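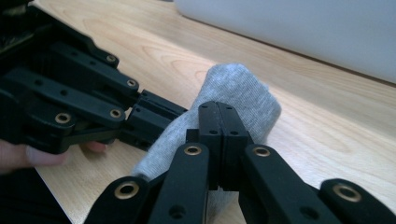 ## Bench tips for hand-held grippers

- Practice on a folded sock. It's soft and it forgives a bad squeeze, which can't be said of the eggs Wilma Segers started with.
- Press the brass bushings in square. Tap one in crooked and the arm will bind at that pivot forever, usually while visitors are watching.
- Ream the holes by hand. The drill is faster at ruining them.
- Snug the pivot screws, then back off until the arm swings under its own weight. Threadlocker comes last. (Ask Luzius about first.)
- Sand the backs of the fingertip blocks with 200 grit, finish with 600, and leave the ridges alone. They're your grip.
- Building a pair? Print all the arms from the same spool. Two nearly identical blacks will annoy you more than you expect.
- Keep loose screws in a lidded jar. The shop vac has eaten 66 of ours and shows no remorse.

Spare bushings are in the Zundier drawer, under the sandpaper.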